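About Gullent Storage & Home

Good bins, baskets and boxes for busy houses, and a friendly voice on the phone

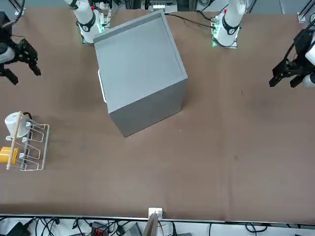
A light gray open-topped box with a white handle on the side

Gullent started in the back half of my aunt's fabric store, where I was supposed to be cutting curtain lining and kept rearranging the shelves instead. Customers began asking where the shelves came from, then whether I could come look at their closets (I could, and I usually stayed for coffee!), and before long we had a little store of our own on Olen Street.

We're a team of 12 now, and we carry 118 styles for pantries, mudrooms, craft rooms and that one cupboard everybody has. Our Hirkeo line is made to fit the shallow shelves you find in older homes, and we've helped over 1,000 families get settled with it.

Every March we hold our spring sort-out, with free planning help at the long counter until 6 in the evening. Bring your measurements, or a rough sketch on an envelope, and take all the time you want.

Come by and say hello,
Daniyal Gilani, owner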